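Safe Working Practice for a Shared Mobile Manipulator
Project report, Tremley Robotics Laboratory course
Submitted 12/09/2021

1. Purpose

The project set out to write, apply and revise a set of operating rules for a two-finger gripper arm used for floor pick-up tasks. The arm is shared by several student groups, and before this project each group kept its own rules. Three of these sets disagreed on who may enter the work area while the arm is powered. The result of the project is a single rule sheet, called the Trindadeck sheet in the rest of this report.

2. Method

We collected the existing rules and sorted them by the hazard they addressed. Duplicates were merged. Rules that named no hazard were set aside and reviewed separately; two were kept. The draft had 16 rules. It was used for 12 supervised sessions in August, and the operator filled in a log after every session. Rules that were broken or misread more than once were reworded or removed. The final sheet has eight.

3. The rules

3.1 One operator holds the stop button. The operator does not handle objects during a run.
3.2 No person crosses the floor boundary while the arm is enabled.
3.3 Arm speed is limited to 200 mm/s whenever the gripper is below table height.
3.4 The gripper is opened fully before any approach to a container.
3.5 Objects are placed by hand only with the arm disabled and the stop button pressed.
3.6 Cables stay outside the reach of the arm.
3.7 The wrist camera view is checked at the start of each session. Both fingertips must be visible.
3.8 Any contact with the floor, a wall or a person is logged, including light contact.

4. Findings

Rule 3.2 caused the most log entries. In the draft it referred to "the work area," which groups read in different ways. Tying the rule to a physical line on the floor removed the problem, and no crossings were logged in the last four sessions.

Rule 3.4 was added after the Jileo group reported a finger catching on a container rim. Their approach program closed the gripper partway to save time. The time saved did not justify the added risk of dragging the container.

Rule 3.7 depends on what the wrist camera can show. When the gripper is near the floor, the fingers fill a large part of the view and can hide the lower part of a container or a small item next to it. The camera is therefore not accepted as the only means of checking that an area is clear. The operator must also look directly at the floor.

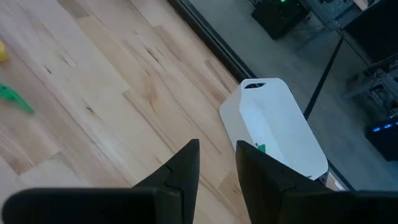 The same limit applies to rule 3.6. A cable behind a container may be seen from one arm position and hidden from the next, so cable routing is checked before the arm is enabled and again whenever equipment is moved.

5. Open points

The speed limit in 3.3 was taken from the Te Moana group's earlier rules and was not tested against stopping distance. This should be measured with the gripper both empty and loaded. The sheet also does not cover two arms running at once. Until it does, only one arm may be enabled at a time.

The log form needs a separate field for near misses. Operators entered them under "other," and sorting them afterward took longer than the rest of the log review.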